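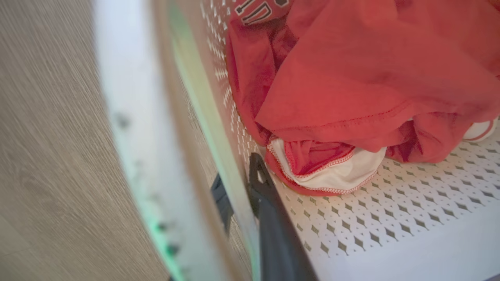 Last modified: 2022-05-24

Hanora 412 Owner's Manual
Section 13: Replacing the cabin air filter

Caution: Switch off the ignition and remove the key before you start.

1. Open the glove box and empty it.
2. Press both side walls inward and lower the box past its stops.
3. Unclip the filter cover and slide the old filter out.
4. Insert the new filter, part 224, with the airflow arrow pointing down.
5. Refit the cover. Both clips must click.
6. Raise the glove box until the stops engage.

Note: On dusty roads, replace the filter every 6 months.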